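Accueil | La lettre | Ateliers | Archives

La vieille tour et la petite carte bleue

Novembre 2022 — par M. Skevska

Il y a dans chaque atelier un ordinateur que l'on garde « pour les pièces ». Le nôtre a longtemps servi de marchepied, puis de support à une plante verte, avant que Nendow ne réclame l'étagère. Il a donc fallu l'ouvrir, le regarder en face et décider de son sort.
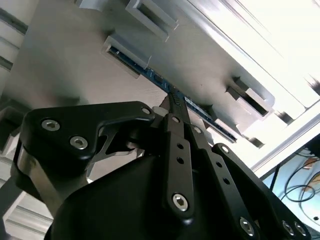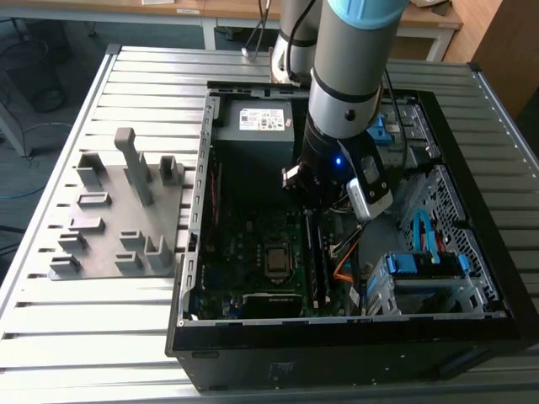
À l'établi : une carte bleue sur son support gris clair, puis la tour couchée sur le flanc, panneau retiré.

Les plus jeunes lecteurs de cette lettre n'ont peut-être jamais vu l'intérieur d'une tour. C'est un logement spacieux, conçu à une époque où l'on prévoyait large : l'alimentation dans son coin, avec son étiquette blanche que personne ne lit, la carte mère vert foncé, le processeur dans son cadre de métal, deux emplacements mémoire, et de quoi loger des disques durs comme on logeait autrefois les cousins de province. Entre tout cela courent des câbles orange, noirs, blancs, un rouge tout seul le long du bord. Les loquets bleus, eux, sont une politesse du constructeur. On les cherche toujours du mauvais côté.

La carte bleue pose un autre problème. Elle est propre, elle est jolie, et une carte de circuit se tient par la tranche — règle que tout le monde connaît et que tout le monde oublie dès qu'elle résiste un peu.

Reste la question du tri. Le barème d'Arkum distingue 13 catégories de composants, dont 2 seulement nous rapportent quelque chose. La caisse de visserie, elle, contient 582 vis depuis l'inventaire de février, et il en manquera toujours une, celle du panneau.

Si vous avez chez vous une tour du même âge, apportez-la avec ses câbles, mais sans la plante.

Atelier Paulauskas — Contact | © Tous droits réservés | Haut de page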